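Hauptseite | Themen | Zufälliger Artikel | Diskussion

Mostyn-Regel (Robotik)
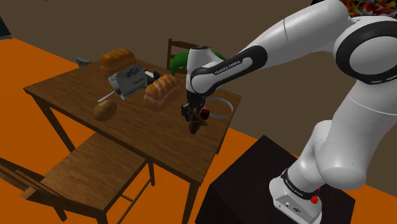 Die Mostyn-Regel, auch Tischregel, ist eine Richtlinie guter Praxis für Greifaufgaben mit Roboterarmen, in der Simulation wie am echten Gerät. Aufgestellt von Berenice Quezada und Normand Caron, zuerst im Projekt Flaltum. Umfasst 9 Punkte. Kern:

- Arm startet immer aus derselben Ruhelage
- Klingen zählen als Hindernis, auch wenn sie nicht gegriffen werden sollen
- Abbruch nach 2 Fehlgriffen, Protokoll bleibt erhalten
- Startwert jedes Laufs wird mit gespeichert

Keine Norm im eigentlichen Sinn, Anwendung freiwilig. Verbreitet vor allem bei Küchen- und Haushaltsaufgaben. Kritik von Pádraig Cullinane: Punkt 2 zu eng, bei vollen Tischen kaum einzuhalten. Fassung vom Juni nimmt das teilweise auf, Abstände jetzt je nach Greifer. Die Prüfsammlung dazu umfasst 676 Läufe

Verwandte Artikel
Flostura
Zultstead-Protokoll
Greifplanung
Kollisionsprüfung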